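Print
E-mail

Nesari open house, March 2019

I went to Nesari's open house with 2,000 dollars in my budget and came home with a brochure. The small arm starts well above that. 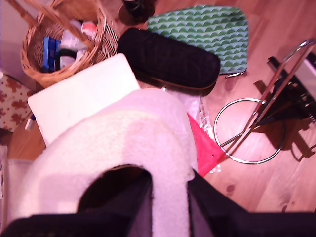 Gripper fingers are quoted separately, at 707 a pair. So is training.

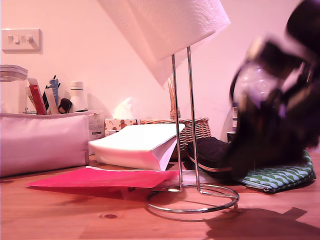 Emmett Oyelaran asked whether the service contract was optional, and was told it was "strongly encouraged."

Delivery is 18 weeks - October, if we order late.
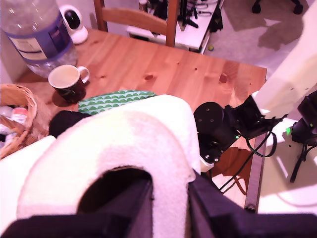

Spare cables are extra too.
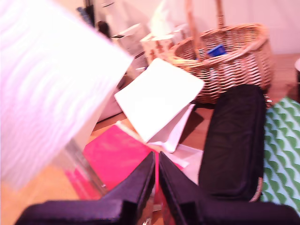

My plan is to lease for four months first. Our shop at Allville packs gift baskets, and a wicker one with a tall handle like theirs would be my first test.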